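The Skallano Cubby Unit After One Long Spring

I have now lived with the Skallano for long enough to have an opinion on it, and the opinion is that I love it. It's a white painted grid of open cubbies, it went up in April, and it has changed the way our kitchen works more than the new stove did (don't tell the stove).

A little background. Our house was built in 1947 and the kitchen has exactly the amount of storage people thought they needed in 1947. Two upper cabinets, one drawer that sticks, and a pantry you have to enter sideways. For years our fruit lived in a big bowl on the counter, where the bananas bullied everything else into ripening by the next morning and the one soft plum at the bottom was always found by smell.

My neighbor Ylva Åberg was the one who pushed me toward open shelving. She keeps everything out, onions and squash and jars of dried beans, and her kitchen looks like a very calm grocery store. I asked what she had bought and she said a Gollix, but that if she were doing it over she'd get the Skallano for the deeper shelves. So I did it over for her!

Getting it together

The unit comes flat in two boxes, and the second one is heavy, so get help on the stairs. Everything goes together with cam locks and wooden dowels, and the holes lined up on every single board, which I can't say for the last three pieces of furniture I built. Set aside a full afternoon. I started after lunch and was done by 5:30, with a break to hunt for a Phillips screwdriver that was in my back pocket.

The instructions are all drawings. Most of them are good. Step nine shows a side panel from behind without telling you so, and I put mine on backward and had to take it off again. If your panel has a row of tiny holes facing out into the room, flip it.

It does need to be fixed to the wall. The kit has a bracket and a strap, but the screws that come with it are for wood only, and our wall is plaster over lath. I bought a pack of Ouali anchors and those went in clean.

Living with it

The surprise is how much I like having the fruit spread out. Pears get their own shelf now, on their sides and not touching anything, and I check them every morning by pressing near the neck. When it gives a little, that's the day to eat it. I used to miss that day all the time. With the bowl I'd have three hard pears and then, overnight, three brown ones.

It also makes me braver at the market. A mangosteen in a mixed bowl gets lost under the oranges, but a mangosteen alone on a shelf is an event, and somebody in the house will ask what it is and want to try it.
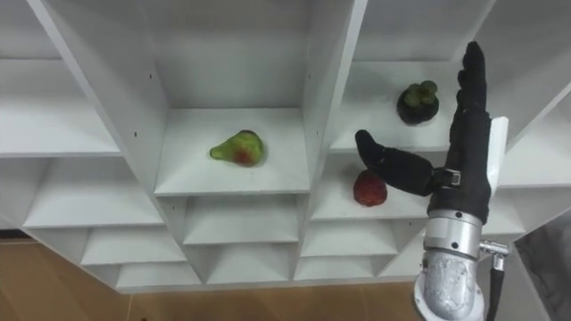

How the paint holds up

Matte white in a kitchen made me nervous, and the first beet was a tense moment. So far, so good. A damp cloth with a drop of dish soap takes off fruit juice if you get to it the same day. Turmeric is another story. I have one faint yellow ring on a lower shelf that I've tried baking soda on twice, and I think it and I are going to grow old together.

The front edges are where I'd expect wear, and there is one small chip where I hit it with a cast iron pan. The company sells a touch-up pen. I haven't bought it yet.

What I'd change

I wish the shelves were adjustable. They aren't, at all, and a tall bottle of oil won't stand up in any of mine. I'd also love a lip along the front for round things. Limes roll. My friend Mahmoud Fahmy has the same unit and lined his with cork sheet from Trarkton, cut to fit, and nothing moves on his shelves, so that's my next project.

And the back corners collect dust and onion skins. Once a week I clear a row, wipe it and put it all back — ten minutes with the radio on.

Price and verdict

I paid $138 with delivery, and I'd pay it again. If you have mostly tall things to store, look at something with movable shelves. If you have a fruit bowl that has turned against you, get this one. I'm already measuring the hallway for a second, for shoes and dog leashes and the mail.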